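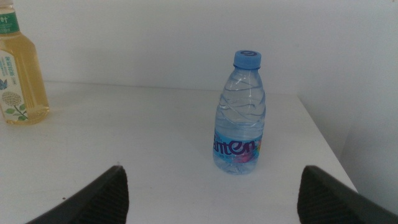
Wanda Kubiak
Workshop guide, Drellura open day

What a great crowd! We opened the Drellura doors in November 2022 and 108 of you came through, plenty with kids on your shoulders (hello to the small boy who wanted to shake hands with the gripper). Picking up a drink was the job everyone asked to see again.

Water bottle up front, a golden drink standing behind it, and both fingers open wide. I love this moment, when the whole room goes quiet! 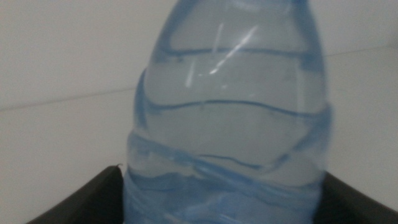
Viorica Olteanu ran the controls most of the afternoon and took questions the entire time, mostly about squeezing. How hard is too hard with thin plastic like this? She let visitors pinch a spare bottle themselves and guess.

One finger on each side, right up against those wavy grooves. Lamduan Somboon has more from the other tables, and we'll add them as they come in.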